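Tudus 240 Two-Arm Tabletop Cell

Home / Equipment / Enclosed cells / Tudus 240

Status: demonstration unit, available to view
Supplied by: Sirnetti
Page last revised: September 22, 2019

Overview

The Tudus 240 is an enclosed bench cell with two arms mounted side by side on a common front rail. It is intended for handling work on household and catering items, where part position varies from one cycle to the next and a fixed pick pattern is unsuitable. The cell is shown at the Kalulby demonstration room during open days and by arrangement at other times.

The demonstration task is mug handling. Mugs stand on the tabletop or lie on their sides, and the arms work with them over a patterned tray. The tray and the stone-look colour scheme of the room were chosen by Kalulby and are not part of the standard supply. Other tabletop and wall finishes can be fitted to order.

Layout

Both arm bases bolt to a slotted black rail across the full width of the front edge. The arms reach inward from the rail and share the middle of the table. Each carries a black two-finger gripper, with cabling led along the arm in corrugated conduit. Side and back panels close off the remaining three sides, and aluminum crossbars stiffen the enclosure.

Operators should note that the two working envelopes overlap over the tray position. The controller gives one arm priority in the shared zone. The other arm may hold position nearby but will not enter until the zone is released. 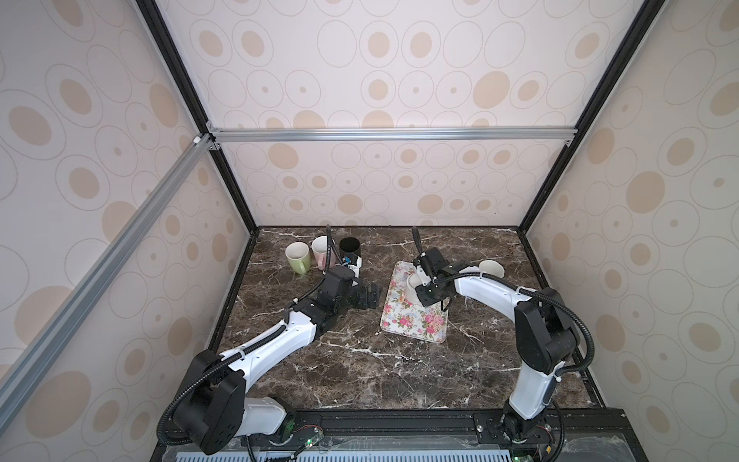 Gripper

Parallel action, electrically driven. The finger plates are angular black plastic and are fastened with hex screws. Finger plates are a service item and should be inspected at 250 operating hours. Worn plates are replaced in pairs.

The standard fingers will take a mug by the body or close to the base. Handle-only pickup is possible with the narrow finger set, but it is slower and is not run at open days. Glazed ceramic is the reference material for grip force settings. Thin-walled glass requires the reduced-force profile and a separate trial.
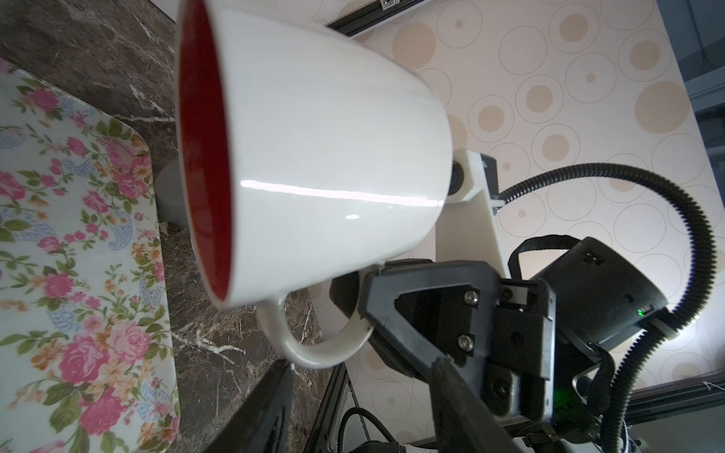 Mug with red interior, gripped near the base and tilted toward the tray.

Programming

Routines are built in Rakena, the cell's task editor. A routine consists of a pick, one or more moves and a release, with a limit set on each for force and speed. Position correction is applied before the fingers close. If the correction exceeds the permitted value the arm withdraws and retries, up to 5 times, then stops and waits for the operator.

Mug orientation is handled as a separate parameter. A mug lying on its side can be picked and placed in one routine if there is clearance for the wrist to rotate. Where clearance is short, the item has to be set down and gripped a second time.

Selected data

Arms: two, rail mounted
Maximum demonstration speed: 240 mm/s
Finger inspection interval: 250 h
Cell mass without stand: 66 kg
Retries before stop: 5
Task editor: Rakena

The speed given is the limit applied when visitors are present. Production speed depends on the part and the risk assessment, and is quoted per application.

Viewing the cell

Open days at Kalulby follow a fixed format. The operator runs the mug routine first, then repeats it with the starting positions changed. Visitors may nominate the new positions – within reach of at least one arm – but do not place items in the cell themselves. Questions on integration are taken after the second run.

Visitors may bring their own parts for a handling trial. Send outside dimensions, mass and a note on surface finish to Sirnetti before the visit. Parts containing liquid are not accepted. Closed footwear is required in the demonstration room and long hair must be tied back.

The next open day is in November. Outside that date, allow enough time for the cell to be re-taught if a trial with customer parts is wanted. Results are issued as a short written report with the grip settings used.

Options

Narrow finger set
Reduced-force profile for glass
Alternative tabletop and wall finishes
Wheeled stand with levelling feet
Rakena offline licence

Related equipment: single-arm cells, replacement finger plates, conduit and strap kits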